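4.2 Marker-Based Pose Tracking

The Masik planner needs a pose for every part before it commits to a grasp. We get these poses from printed fiducial markers, with a two-by-two sheet on the table as the shared reference. Each block carries tags on more than one face, so the tracker can keep a lock on a part while it is being tilted into the round container - a small change that made a delightful difference to our debugging.
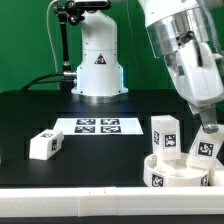 4.3 Wrist View and Partial Occlusion

The fixed camera loses tags whenever the arm leans over the container. We therefore fuse its estimates with those from the wrist camera, weighting each detection by its viewing angle. A tag seen nearly head-on gets full weight, while one seen at a steep slant on a curved rim only nudges the result. Fusion runs at 10 Hz and keeps a rolling buffer of 508 detections.

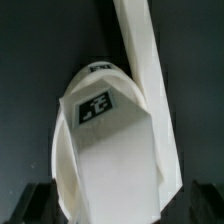

Stergiou has argued that slanted tags should be thrown out completely, on the grounds that a bad rotation estimate hurts the planner more than a missing one. We tried this on 139 recorded trials and were happy to find a middle road: we drop the rotation from slanted tags and keep the position.

4.4 Replanning Near the Container

Reaching into the container is where the planner earns its keep. It samples up to 2000 candidate wrist poses, rejects those that would touch the rim or the rail, and scores the rest by how many tags stay in view.
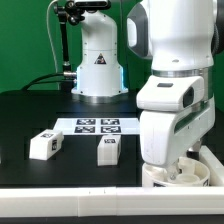
Figure 6. Gripper reaching into the round container, with two tagged blocks on the table.

We also rerun the scene check between grasps, with the blocks spread over the table and the container in front. Any part whose pose has drifted is planned again from scratch.
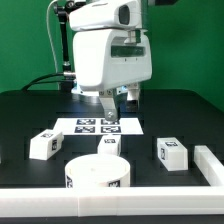

Prastach asked whether a full replan is wasteful when only one block has moved, and suggested reusing the collision map for the others. We find this idea very promising, and the Dosness toolkit already stores the map per object.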